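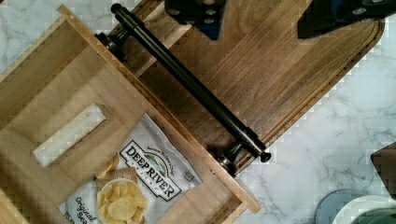

wrist cam view, bar handle under the fingers

Wuvlow parallel fingers vs Foment wrap fingers on bar handles
Board: Arms & End Effectors

gantrygoat
Original poster
Trying to settle on one gripper for the kitchen counter setup before August. Same arm, same Kandpal controller, just swapping what's on the end. Tasks are drawer by the bar handle, toast in and out of the toaster, and a soft bag out of a bin.

Short version so far:
Wuvlow parallel — good on the bar if the approach is square. Bad if it's off by even a little, one finger lands on top of the bar and the controller faults.
Foment wrap — forgives a sloppy approach, but so bulky I lose the mounting posts in the wrist view right when I need them.

Fingers wide open, I can see bar, both posts and a chip bag from the wrist. That's plenty for me. Leaning Wuvlow. Talk me out of it.

pallet_nine
Re: Wuvlow parallel fingers vs Foment wrap fingers
What's the wrist stream compressed at? I see blocky edges where the dark wood meets the marble. If your handle detector is running on that you're going to chase ghosts. I'd fix that before blaming fingers.

Also which way are you coming in on the handle. Straight down or from the front?

gantrygoat
Re: Wuvlow parallel fingers vs Foment wrap fingers
Default compression, havent touched it. Fair point.

Coming down from above, then closing across the bar. From the side camera you get the drawer front and both end fittings in one shot, plus the arm hanging over it. The toast slice in the toaster is in the same view so I don't have to move the tripod between tasks.
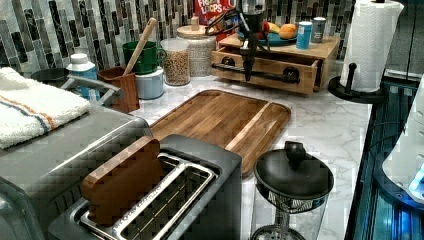 Re: Wuvlow parallel fingers vs Foment wrap fingers
marlowe_k
Disagree on going Wuvlow. I ran both at the Trindthorpe open bench for 2 weekends and the parallel fingers were fine until I put a wrapped loaf in front of them. Plastic bag slides right out. Ended up gluing rubber strips on, which then dragged on the toast.

Wrap fingers: ugly, slow, picked up the bag 5 times out of 6. Parallel with rubber got 2. Small sample, I know I know.

pallet_nine
Re: Wuvlow parallel fingers vs Foment wrap fingers
Small sample is putting it kindly. Same bag? Same spot? Was the controller in force mode or just closing to a width? On the Kandpal those are totally different animals.

marlowe_k
Re: Wuvlow parallel fingers vs Foment wrap fingers
Same bag. Roughly same spot. Width mode. And yes ok, force mode might change it.

gantrygoat
Re: Wuvlow parallel fingers vs Foment wrap fingers
I do have a bag in the drawer for one of the tasks so this matters. Clear plastic, and with the drawer open the wall of the box is right there next to it. Wrap fingers need room to swing and I'm not sure there is any. Parallel just drops in.

Side cam again with the arm out of the view, so you can judge the gap

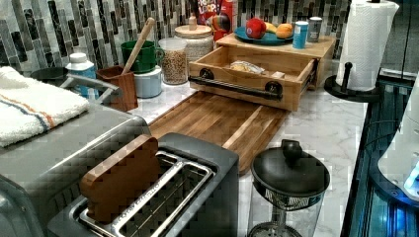

Re: Wuvlow parallel fingers vs Foment wrap fingers
tinsnips
Tight for the Foment. You could pull the drawer more, if it has more to give.

Different question, why no overhead cam? With only side + wrist you're guessing at depth along the counter. Overhead sorts that in one go and then the fingers matter a lot less.

pallet_nine
Re: Wuvlow parallel fingers vs Foment wrap fingers
Strong no from me. Overhead looks great with the arm parked somewhere else. Arm reaches in and it covers the exact thing you're working on. Paid 2480 for a camera plus mount and went back to a side view inside a month.

tinsnips
Re: Wuvlow parallel fingers vs Foment wrap fingers
Nobody said overhead ONLY. You use it for the plan, wrist for the last bit.

gantrygoat
Re: Wuvlow parallel fingers vs Foment wrap fingers
Already have one up there. pallet_nine is not wrong — the arm is over most of the dark board. But bread bag, fruit plate and toaster slots are all clear, so it's useful for those. Depends on the task I guess.

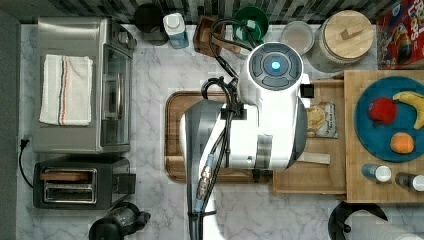

Anju Tiwari
Moderator, Arms & End Effectors

Moved the camera price argument to its own thread, please keep this one on grippers.

With my user hat on: gantrygoat, try force mode on the Kandpal before you buy anything. Set the close speed low, let it stop on contact. The fault you get when a finger lands on the bar is a seperate problem, that's your downward move, put a force limit on that too and back off when it trips. I run Wuvlow fingers on a bar handle a lot like yours and that got rid of most of it.

I'd still keep the Foment around for bags. marlowe_k's numbers are thin but they match what I see.

gantrygoat
Re: Wuvlow parallel fingers vs Foment wrap fingers
Ok. Force mode and the wrist compression on Saturday, same bag same spot for both sets of fingers. Will post counts.

marlowe_k
Re: Wuvlow parallel fingers vs Foment wrap fingers
Do the rubber strips too. Curious if it was just my glue job.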